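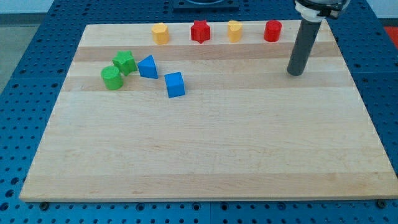 Colored blocks on the wooden work board, with the rod tool on the arm.

Skellari Push Bench, research set

Skellari is a table set for laboratories which study pushing with a robot arm. The arm does not grasp. It has one rod with a rounded tip, and it moves the blocks by contact from the side. The method was made by Vesela Đorđević and Jahangir Talukder, and we sell the same parts that they use in their work.

The policy learns from recorded pushes and short written commands, such as "move the green star to the blue cube". In the October trial it was trained on 600 recorded pushes. Then it was given 90 new commands with start positions it did not see before. Results were better for cubes and cylinders than for stars, which turn when the rod meets a point. We are still working on this.

The set includes:
Wooden board, bolts for a perforated table
Eight plastic blocks in four colors
Rod tool, 2 pieces
Recorded pushes and training code

The arm and the table are not included. Please write to Jytte Holst for the drawing of the arm bracket before you order.

Order number: 318
Delivery: on request

Last updated: 19 Dec 2019
2 comments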